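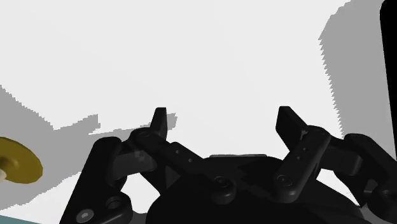 Podeso Gripper Trainer, Club License

Simulator with one two-sided black gripper, a white work surface and a set of practice tasks. Sold to school robotics clubs by Prarero.

License: 1 school year, up to 15 seats
Price: $400
Hardware: not included

Notes from the Kenport club, posted with the seller's permission

The listing promises "1,000 hours of practice without a broken part." We can't check that, and I doubt the seller can either. Simulated pivots don't wear. Ours do.

What we can say is that beginners learned to line up an approach faster than they did last year. Rommel Castillo had his group closing on a peg by December. Whether it carries over to the Sarmiento kit is another matter. Jhun Gatchalian tried 3 saved programs on the real arm and had to redo the grip settings on each one.

Shadows are blocky and the links are plain black, so don't plan on using it for camera work. Joint limits can be edited. Friction can't, and I'd want that fixed before paying full price again.

Ask for the trial first. Seats can't be moved between schools.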